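**Gripper won't pick up small stuff – Sodmont robotics club**

**codaoda**
Our club has until August to get the tray-clearing task working. Foam blocks are fine. Small bits get missed, 2 picks out of 10 last session. We have 573 demos recorded. Should we record more?

**pvc_elbow**
More demos won't fix it. Your fingertips are too round for crumbs. Print flatter ones.

**codaoda**
Rules say stock fingers only.

**gearlash30**
I disagree with pvc. We ran stock fingers on the Vistov task last year and got small screws fine. How many demos start with the fingers closed? Mixed starts hurt us a lot.

**pvc_elbow**
Screws aren't crumbs – you can get under a screw head.

**codaoda**
Most start closed. Wrist view:
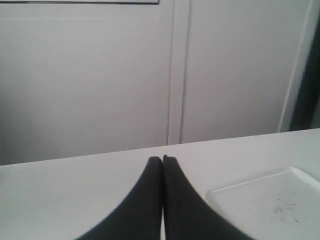
*Fingers closed, tray to the right*

**gearlash30**
White tray on a white table would be my first suspect. Try a dark mat under the tray and record 30 new demos, all starting open.

**pvc_elbow**
Mat is worth a try. I still say it's the tips.

**codaoda**
Will do the mat first. Chie Oda, team lead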